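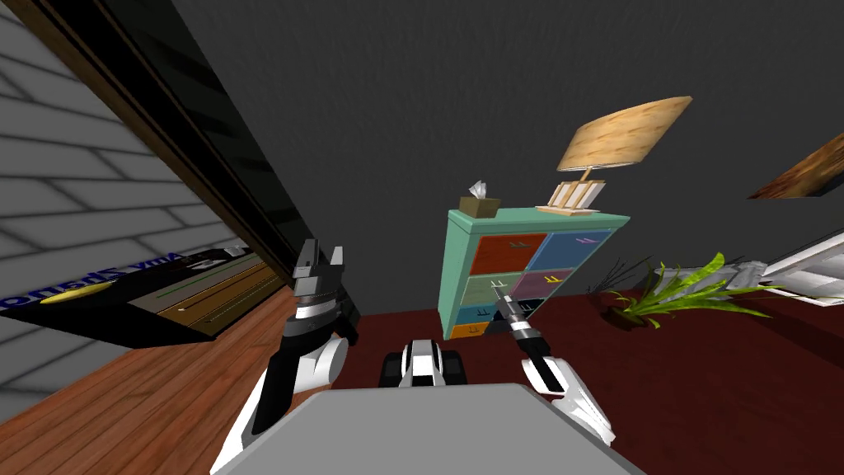 Fusus is a set of remote-control demonstrations recorded in a simulated room, and before you train anything on it you should know that I don't fully believe in it. The claim in the old project page was that a person driving two arms by hand would pass along "intent" for free. I've watched a lot of replays now and I can't find the intent. Take the drawer tasks. The right gripper's fingers end up close to the line between the gray-green drawer and the pink one, and you tell me from that which drawer the operator wants. The label knows. The motion doesn't say so until much later, and sometimes it never does.

## What you get

- 300 episodes, all driven by remote control, no scripted motion
- joint positions and gripper opening for both arms
- operator input before smoothing (`raw/`) and after (`cmd/`)
- one line of task text per episode
- a success flag, see the complaints below

The room was built in Vavano. Operators used the Skoko hand controllers, left hand for the left arm and right hand for the right. There was no force feedback. If you think that doesn't matter, open any drawer episode and plot the command against the actual joint position. You will see people pulling on a handle they haven't got hold of.

## Who drove

16 operators. Lucimara Bastos trained them, and wrote the practice sheet in `docs/practice.md`. Practice was short. Some of them had used hand controllers before and most had not, and it shows in the early episodes, which we kept. I argued for marking them as warm-up. I lost, so you'll have to find them yourself by sorting on `operator_id` and then `episode_index`.

Operators were asked to work at a comfortable pace. In practice that means everybody picked their own. The slow ones produce long stretches where nothing moves, and a policy that copies them learns to sit still very well.

## The success flag

Set by the operator, by pressing a button. Read that again. The person who did the task also graded it. Anikó Fekete went through a share of the episodes a second time and her marks are in `review.csv`. Where the two disagree, use hers. Where she didn't look, use your own judgment or throw the episode out. I'd throw it out.

"Success" for a drawer means it was open at the end. It doesn't mean the arm opened it by the handle. Hooking a finger over the edge counted. So did bumping it.

## Objects and clutter

Things in the room get swapped between layouts. You may find a banana lying on a low black piece at the side of the room in one and something else in another. I was told this variety would make policies sturdier. Maybe. Nearly all of the task text is about the chest of drawers, so a policy can ignore the rest of the room and lose nothing on our numbers. Don't quote those numbers as proof that it understands the room.

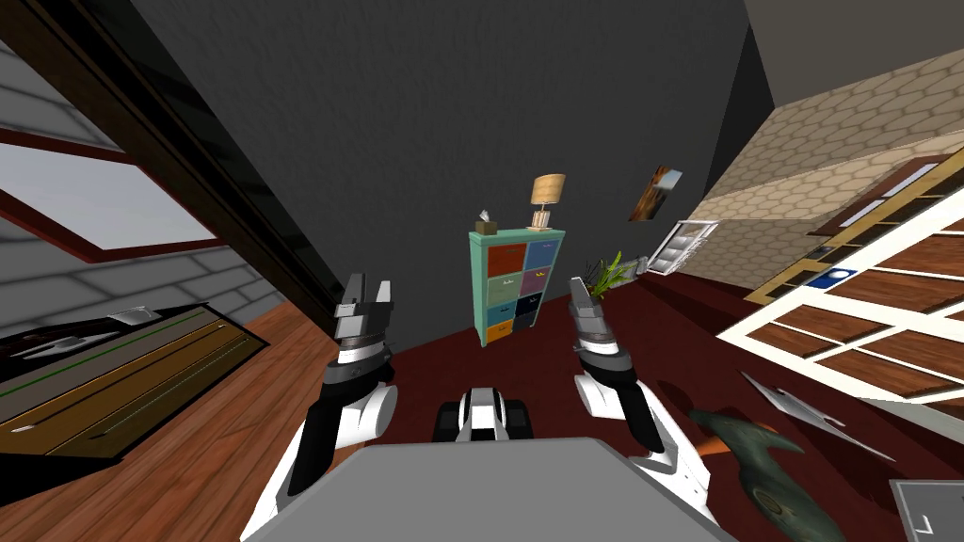 Peninah Mutiso thinks I'm too hard on the demonstrations. Her point is that a demonstration doesn't have to be clean to be useful, that hesitation in front of a drawer is real information about how hard the drawer is to line up through a screen, and that if we cut every episode I dislike we'd be left with a set that only shows what I would have done. She also says that nobody has yet shown her a smoothing filter that removed the bad parts and left the good ones. Fair enough on the filter.

I still want to see a policy recover from a miss that it learned from somebody else's miss. Until then I file this under "hoped for."

## Baseline

We trained Langat on the whole set with `cmd/` as the target. Config is in `configs/langat_base.yaml`, and it runs 400 steps per rollout before giving up. Results are in `results/` with no summary table, on purpose. The old table averaged over operators and made everything look fine.

If you retrain, split by operator. A random split puts the same hands in train and test, and you'll be measuring how well you copied one person's wrist.

## Known problems

- In version 2 the left and right gripper channels are swapped for a few operators. Fixed in `patches/`, apply it first.
- `raw/` has gaps where the controller lost tracking. `cmd/` fills them with a straight line and doesn't tell you.
- Task text was cleaned up by hand after recording. The operator may have read different words.

## Contact

Open an issue. Houshang Abbasi handles the loader, and I handle everything you're angry about.

Nanna Thygesen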